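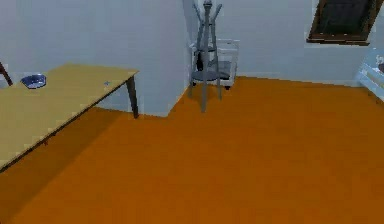 Ticket 518: Label printer skips every second job after the April update

Reading time: 2 min

Status: closed
Product: Stendix print server, Clikon driver
Reported by: Socorro Yupanqui, Lesutier order desk

Problem
Shipping labels sent from the order desk print only on alternate jobs. The skipped jobs show as "done" in the queue and leave no error in the server log. Packing slips sent to the office laser printer are fine. The fault began after the April driver update and affects both desk PCs.

Tried so far
1. Restarted the spooler. No change.
2. Replaced the USB cable and moved it to a rear port. No change.
3. Printed from the test page in the Clikon panel. All pages came out, so the printer itself is working.
4. Sent 40 labels from one PC with the other one shut down. Every second label was missing.
5. Opened the product sheet for the blue bowl in the Inga catalog and printed its label alone, then twice in a row. The first copy printed, the second did not.
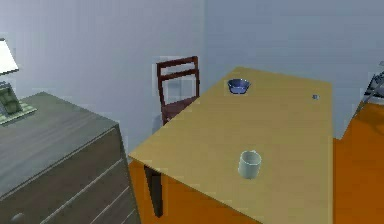 6. Rolled the driver back on one PC. Labels from that PC printed normally — the other PC still skipped.

Cause
The update turned on duplicate job filtering and set the window to 1000 ms. The filter compares job names, and the order desk software gives every label the same name. Any label that arrives inside the window is dropped and marked as done. The test page uses a new name each time and gets through.

Fix
Server settings, Queue, Advanced: set "Filter repeated jobs" to off. Restart the service. The driver can stay on the new version. The PC that was rolled back has been updated again.

Check after fix
Sent 17 labels in one batch at 3:20 p.m., all printed. Socorro confirmed normal output from both PCs through the end of the shift.

Open item
The setting may come back on with the next update. Export the queue settings before installing it and compare them afterward.

2 comments | 0 shares

We use cookies to keep you signed in. Accept | Settings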